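# vikia-care-labels

Transcribed care labels from secondhand clothing, collected by Ubaldo Martinelli. The table holds 2,832 labels, one row per garment. Most came from the sorting tables at Tindero, a resale shop that let me copy labels before items were priced. The rest are from my own family's closets and a few boxes bought at estate sales.

I started this to settle a small argument over how often a "dry clean only" tag appears on plain cotton. It kept growing after that.

## Files

- `labels.csv` – the main table
- `symbols.csv` – lookup for the symbol codes, 39 entries
- `fibers.csv` – fiber names as printed, mapped to one English spelling
- `CHANGES.md` – what moved between versions

## Columns in labels.csv

| Column | Meaning |
|---|---|
| `id` | Row number, never reused |
| `garment` | Shirt, skirt, coat and so on |
| `fiber_1` to `fiber_3` | Fibers in printed order |
| `pct_1` to `pct_3` | Percent for each fiber, blank if not printed |
| `wash` | Wash symbol code |
| `dry` | Drying symbol code |
| `iron` | Ironing symbol code |
| `text_raw` | Wording as printed, typos kept |
| `lang` | Languages on the label, 13 in total across the table |
| `legible` | 0 to 3, see below |

`legible` is my own scale. A 3 means every word could be read. A 2 means a word or two is missing. A 1 means only the symbols or only the fiber content survived. A 0 means the label was there but faded blank, and those rows have nothing but `id` and `garment`.

Linings are not recorded. If a coat had separate percentages for shell and lining, only the shell went in.

## Wash temperatures

Older labels often give a word such as "warm" where newer ones give a number. I did not convert one to the other. If you need a single scale, make your own mapping and say what you used.

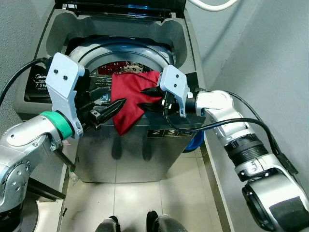

Can the `wash` column be used to pick a machine cycle?

Only as a starting point. The code records what the maker printed, and cycle names differ from one machine to the next, so there is no column for them.

Hand wash symbols are coded `HW` even when the text next to them says "gentle machine wash." There are more of these conflicts than I expected, mostly on viscose blouses. Both versions are kept: the symbol in `wash`, the wording in `text_raw`.

## Known problems

- Rows entered before February used "rayon" and "viscose" as if they were the same. I fixed the ones I could check again. The others have `fiber_check` set to `n` in `fibers.csv`.
- Percentages do not always add up to 100. Some are misprints on the label and some are probably mine.
- Children's clothes are underrepresented. Tindero sells very few.
- Brand names were left out on purpose, including where they appear inside the label text. Those spots read `[brand]`.

## Loading

The files are UTF-8 with commas as separators. Quotes inside `text_raw` are doubled. Spreadsheet programs may turn codes like `3-1` into dates – import the symbol columns as text.

## License and contact

CC BY 4.0. Credit as "Martinelli, Vikia care labels." Corrections are welcome through the issue tracker. Please give the row `id` and the column name.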